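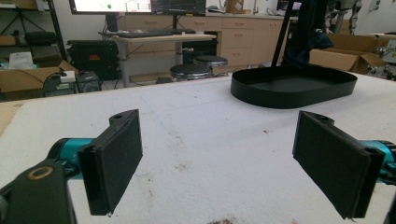 Figure 5.1 A tray on a foam-covered worktable, with a standing desk, stools and wooden cabinets farther back.

Chapter 5
The Work Surface

Key terms: work surface, landing zone, parking spot, topper, reach

Walk into any workroom and your eyes go to the big stuff first. Shelves, cabinets, screens. But the place where the work gets done is usually a flat area no bigger than a door, and it deserves a whole chapter! In Chapter 4 we dealt with storage, with everything that stays put until it is wanted. Now we bring things out onto the table.

Look again at Figure 5.1 and sort the furniture by what your body does there. A standing desk with a keyboard and monitors is for reading and typing on your feet. Stools slide under it and give back the floor. The cabinets along the wall have a counter on top, and small items have already found their way onto it, as small items always do. (Silviu Anghel, who planned the workrooms at Ludent, called every counter "a shelf that hasn't admitted it yet.") The table is different from all of these because it is where things get handled.

A covering laid over a table is called a topper. Foam is a wonderful one: it is soft under the wrists, kind to anything set down hard, and cheap enough to replace. It also keeps a record. Stains and scuffs build up on a white sheet, and after a few months they can give you a rough map of where people like to work. Before you throw out an old topper, lay it flat and study the marks. You may find that half of the table hardly gets used.

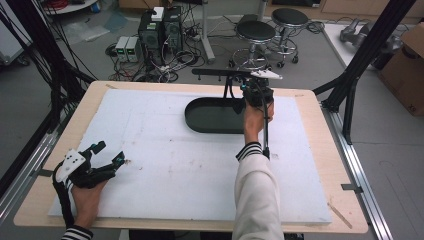 Then there is the tray, my favorite object in this book. A tray with a low rim makes a landing zone, a spot with a clear border where things are put down on purpose. You can see its edge at a glance, and a hand can reach in from any side without climbing over a wall. Keep it within reach of the hand that does the fine work, and let the other hand have a free patch of table to rest on.

Size matters less than students expect. In the Munteanu exercise at the end of this chapter you will work with 2 trays and 10 small objects, first on a bare table and then on a topper, and compare how the table looks after each round. Do it with a partner if you can, one person moving things and the other sketching.

Before you read on

Choose a table you use every day. Sketch it from above, including whatever is on it right now, and mark the landing zone if there is one. Keep the sketch. You will need it in Section 5.2, when we start drawing reach lines.

5.1 How Far Can You Reach?

Sit or stand at your table with your elbows close to your sides and sweep one hand across the surface. The curve your fingertips follow is your near reach.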